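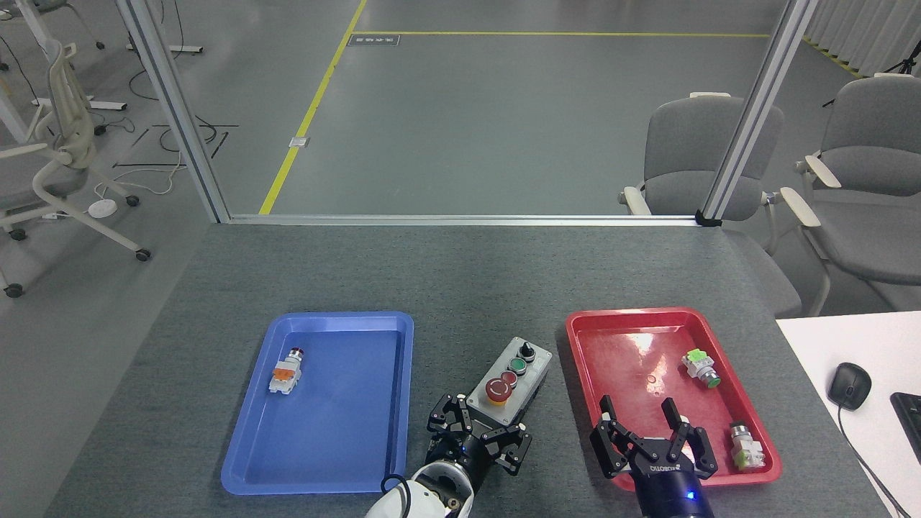 3.2 Reporting delay in Campylobacter cases

Epidemiology | Food and Water Safety
9 min read

The county registers held 1,786 lab-confirmed Campylobacter cases for the study period. We defined reporting delay as the number of days between the date a stool sample was taken and the date the case was entered in the register. Cases with no sample date were left out of the delay analysis but kept in the case totals in Section 3.1.

The median delay was 7 days. Wallbridge and Bidmont, the two counties served by the same regional lab, had similar medians, and most of the gap between them came from samples taken on a Friday. In Bidmont these samples were held at the clinic until the next courier run. Wallbridge clinics had a weekend pickup, and the Friday effect there was small.

Delay was longer for patients first seen at an urgent care center than for those seen by a family doctor. We had expected the opposite, as the urgent care centers send results electronically. When we checked the records, many of the electronic reports had gone to an inbox that was read only once or twice a week. Paper forms from family doctors were faxed straight to the county desk and typed in the same day.

Figure 2. Blue tray and red tray on a gray table, with a push-button control station in the blue tray.
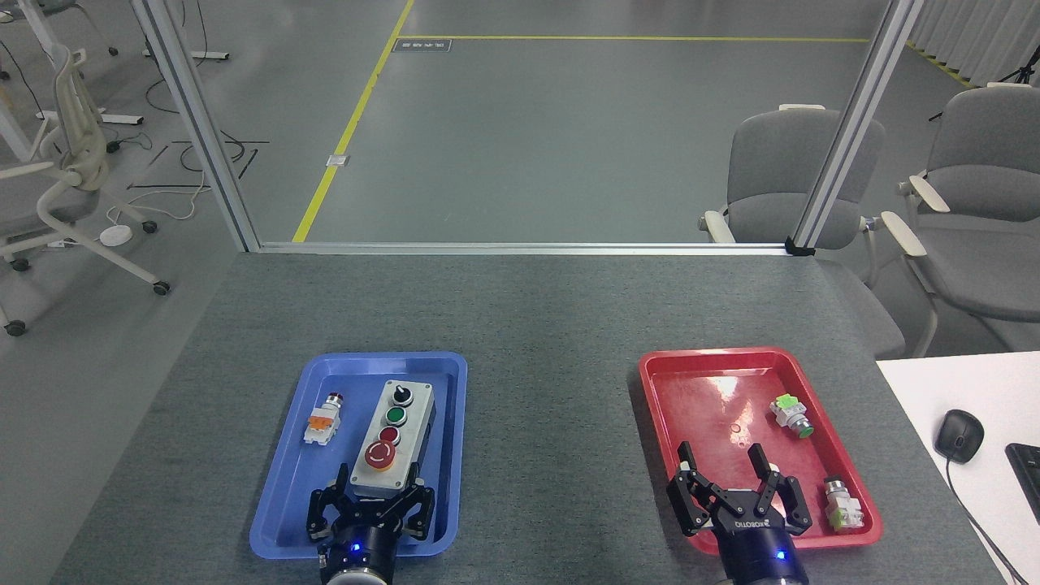 Interviews were completed for 625 of the cases. Patients were asked about raw milk, undercooked chicken, untreated water and contact with farm animals in the days before they became ill. We used the Siddiqui short form, with the travel questions moved to the front. Recall was weaker when the interview came late – patients reached in the second week often gave the foods they usually eat when asked what they had eaten. Those answers were coded as "usual diet" and were not counted as exposures.

Raw milk was named more often in May than in any other month. The numbers are small and we did not test for a seasonal trend. Zasberg, the smallest of the counties, had too few interviews to be reported alone and is grouped with Bidmont in the exposure tables.

Missing sample dates are a limit of this part of the study. They were more common in hospital records, so the median may be a poor guide to delay in severe cases. A second limit is that onset dates were self-reported and could not be checked against clinic notes in Zasberg.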